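From: Chae-won Hyun
To: gripper-users list
Subject: Re: Istis wrist kit on mixed toiletries - worth the money?

Replying inline, with the parts of Precious's message I have nothing to say about removed.

Precious Motaung wrote:
> We are looking at the Istis kit from Zendico for a small packing cell
> (toiletries, travel sizes, a few hundred picks a shift). The sales
> sheet says it copes with "mixed personal care items" without saying
> what was in the mix. Before I ask for a loan unit I would like to
> hear from anyone who has run one on real goods. In particular:
>
> Does the wrist camera still see anything useful once the fingers are
> down near the table?

Yes, with limits. We have had the kit on the bench since August, on the arm we already owned, so I can speak for the camera, the fingers and the pick software, but not for the Zendico arm they would like you to buy with it.

The camera looks down between the two fingers, and both tips stay in view at all times. For a single item on a plain surface the view is good right up to the grip. The trouble is the gripper housing, which takes a bite out of the upper right of the picture. Anything lying in that corner is partly hidden, and the software will only offer a pick on it if enough of the outline is left. The fix is to look twice from two wrist angles. That works, but it costs you a second look on each layout.

Small print does not come out at working height. Do not plan on reading labels or lot codes with this camera. Colour and outline are what you get, and for sorting by shape that is enough.

> How close together can items lie before it grabs two?

This is the weak point and the one I would test first. The fingers open wide and have blunt tips. If two items lie side by side with no gap, a straight closing move will take both or push one into the other. A layout from the bench set, at the height where the software picks its grip:

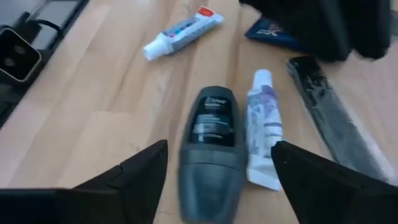
Roll-on and purple and white tube lying almost in contact; wrapped comb to the right, second small tube upper left.

The small tube at upper left is an easy pick, with open table between it and the roll-on. The roll-on and the tube next to it are the hard pair. Left on default settings the software treated them as one wide object in our trials and offered a grip across both. With "split touching" turned on it separated them, then asked for a finger to go down where there is no room for one. What we do now is set a minimum finger gap of 3 mm, and anything tighter gets a nudge move first. The nudge is in the menu under Recovery, not under Grip, and the manual does not mention it where you would look.

The navy item at top right is the housing problem I described earlier. Only the left end of it shows from this angle.

> What about clear wrap? We have a lot of it.

Poor to fair. The wrap on a comb shows as a pale margin along both sides and throws back odd white patches where it creases. The outline the software draws tends to follow either the comb or the film, and it can change its mind between one look and the next. If it follows the comb, the grip is sound. If it follows the film, the fingers close later than they should and the pick check reports a light grip. Turning the lamp down helped more than any setting. Somtochukwu Ojo tried a diffuser made from drafting film and got a steadier outline again, though it has to be replaced when it curls.

> Tubes with flat ends: do you grip at the cap or the body?

Body, near the cap end. The flat crimped end gives under the fingers and the tube swings. The software prefers the middle of the outline, which on a half-empty tube is too soft. You can shift the preferred point per item class. Do that before anything else.

> Any figures?

For what they are worth. We ran 400 layouts by hand placement, with items allowed to lie in any direction and any distance apart. Those gave us 652 pick attempts, after leaving out the runs where we were changing settings. I am not going to quote a success rate to the list, as the settings were not the same from start to finish and a single number would mislead. I can say where the failures fell. Touching pairs came first by a wide margin, then clear wrap, then items under the housing. Hard cylinders lying alone gave almost no trouble.

> And the support?

Slow by email, good on the phone. Nkechi Ogbonna at Zendico sent us revised finger pads when the first set left marks on soft tubes. The new pads are better on tubes and slightly worse on smooth hard caps, so ask for both sets with a loan unit.

Other notes, in no order:

The cable exit on the wrist points the wrong way for our mounting. We turned the bracket, which then put the camera calibration out. Calibrate after the bracket is final.

Calibration takes three poses according to the manual. Use more. The error near the edge of the view was plain with three and much reduced with a full sweep.

The table surface matters. Ours is planked wood with strong grain, and dark streaks in it were now and then offered as thin objects. Setting a minimum height removed them. If you have a plain matte top, use that.

Keep the work area clear of other kit, or draw the pick zone by hand. The automatic zone ran past the edge strip on our table and included a device we had left by it. The arm did not touch it, but it did offer a grip on it.

The licence is tied to the controller box and not to the camera. If you swap the box for a spare you need a new key.

On price, I would say fair for the fingers and camera, high for the software licence in the second year. Babatunde Edet here costed the Jetdale kit against it. Jetdale is cheaper to keep but has a narrower opening, and his view is that it would struggle with anything wider than a roll-on. We have not had one on the bench, so take that as a reading of the data sheet.

If your goods arrive in a heap I would look elsewhere. If you can spread them first, even with a simple shaker tray, the Istis kit will do the job you describe. Ask for the loan unit, bring your own worst items, and insist on running them with the split setting both on and off.

I can send the class settings file to anyone who asks off list. It is for version 3 of the pick software and will not load in the older one.

Chae-won Hyun
Chukwu Packing Trials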